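Rinham – Atelier de conditionnement
Automatisation du poste de dépose : le travail en images

Galerie mise en ligne en octobre 2021. Textes : Yolotzin Serrano, bureau des méthodes. Le poste de dépose de la vaisselle est le premier de l'atelier à passer en cellule automatisée. Les prises sont enregistrées à la main par les opérateurs, avec une pince portative, puis transférées à la cellule Genero.
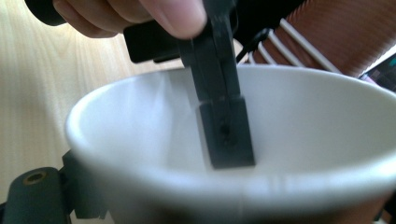
Prise en main, bol blanc

Pince tenue à la main, doigt noir descendu à la verticale dans un bol en céramique vide. L'embout rectangulaire s'arrête juste au-dessus du fond, sans contact visible.
À gauche, le support gris foncé et son insert fileté en laiton.

Ce que l'enregistrement demande à l'opérateur

Une séance compte 60 prises. Au-delà, les trajectoires deviennent moins régulières et le taux de rejet au tri augmente. Les séances sont limitées à deux par poste et par jour, séparées par une tâche d'une autre nature (contrôle visuel ou approvisionnement). Le geste est plus lent que le geste habituel : l'opérateur marque un arrêt avant la fermeture et un second avant le retrait. Bheki Gumede, seize ans de dépose manuelle, a mis plusieurs séances à ralentir. Ses prises servent maintenant de référence pour les pièces creuses.

Pièces creuses

Les bols posent un problème d'approche que les assiettes ne posent pas. Le doigt intérieur doit entrer sans heurter le bord, et la marge dépend de l'inclinaison du poignet. Sur les 464 prises retenues pour cette famille, la majorité des reprises concernait l'angle d'entrée. L'embout a été modifié par l'atelier mécanique à la demande des opérateurs ; la version précédente, plus étroite, glissait sur l'émail mat.

Répartition des tâches

Avant : quatre personnes à la dépose, une au contrôle, rotation toutes les deux heures.
Depuis janvier : deux personnes à la dépose, deux au contrôle, une à l'enregistrement et à la surveillance de la cellule. L'effectif est inchangé. Le port répété de bacs a diminué sur la ligne A ; il reste identique sur la ligne B, qui n'est pas équipée.

Le poste d'enregistrement n'existait pas dans la grille de classification. Il y a été inscrit au niveau du contrôle, après discussion avec les représentants du personnel. Tumelo Jacobs et Anathi Nkuna l'occupent en alternance. La question de la prime de formation reste ouverte.

Points relevés par l'équipe

Poignet : la pince portative fatigue l'avant-bras plus vite que la dépose ordinaire. Un contrepoids est à l'essai.
Bruit : la cellule couvre les échanges entre les postes 3 et 4. Un panneau absorbant a été commandé chez Ciobanu.
Arrêts : le redémarrage après défaut était réservé à la maintenance. Les opérateurs formés y sont désormais habilités pour les défauts de prise simples.
Cadence : l'affichage de la cadence de la cellule au-dessus des postes manuels a été retiré. La comparaison n'avait pas de sens, les pièces traitées n'étant pas les mêmes.

Suite

La famille suivante est celle des tasses à anse, avec un objectif de 200 prises retenues avant le premier essai en cellule. Les embouts correspondants sont en cours d'usinage chez Hesden. Les opérateurs de la ligne B qui souhaitent suivre la formation à l'enregistrement s'inscrivent auprès de Ruaridh Ritchie, au bureau des méthodes.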